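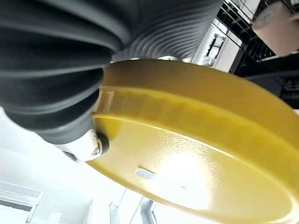

Fig. 1. Yellow round piece, side with the label.

Project report, group 2, Room 306 kitchen
Lụa Bùi, Quang Cao, Khôi Chu

Question we started with: why do dishes pile up in the 306 kitchen when there's a dishwasher right there. Two weeks in November, mostly late afternoon. Short answer – the dishwasher drawer is small and people don't know what goes where in it.

Setup. White counter, double sink, drawer type dishwasher to the right of the sink cabinets. The drawer pulls out and you load from the top. One wire rack with upright tines. Good for plates, less good for everything else. Mugs end up wherever there's a gap.

We sorted items into plates, mugs, and "big round stuff". Big round stuff was the problem. Wide and flat, takes a whole row of tines if you lean it, blocks everything under it if you lay it down. Quang wanted a separate group for anything with a paper label still on. We didn't do that in the end but probly should have, a label that comes off in the wash has to go somewhere.
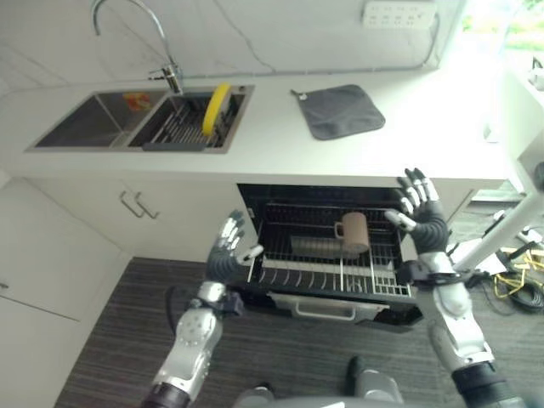

Next was the sink. People use the rack over the right basin as a kind of waiting room, so stuff sits there and never makes it to the drawer. Asked people why. Most common answer was they didn't know if the load inside was clean or dirty. Second was they didn't want to bend down. Lụa made a clean/dirty card for the front panel, it kept sliding off, we taped it.

Loading order we tried:
plates first, back row
mugs next, upside down, along the side
round pieces last, on a slant, only if theres room

Worked ok. Slant matters more than we expected.

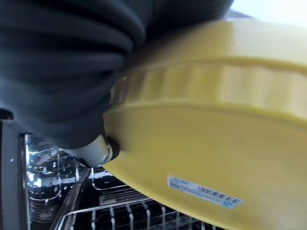

Iqra Paracha read the draft and said round pieces should go in first, not last, becuase they decide where everything else can go. Tarmo Grīnberga thought they should be washed by hand and left out of the count completely. We kept our order but tried Iqra's once. Fewer mugs fit, plates were easier to get out.

Putting away. Didn't plan on covering this but it's half the job. Cabinets all look the same from the front, white doors and bar handles, so mugs go back in a different one every time. We want labels inside the doors. 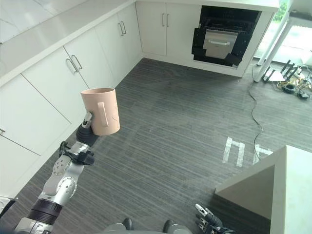
Fig. 4. Peach mug, handle side. White cabinets along the wall.

Still to do: door labels, a better card, ask the evening people. Khôi has the notes.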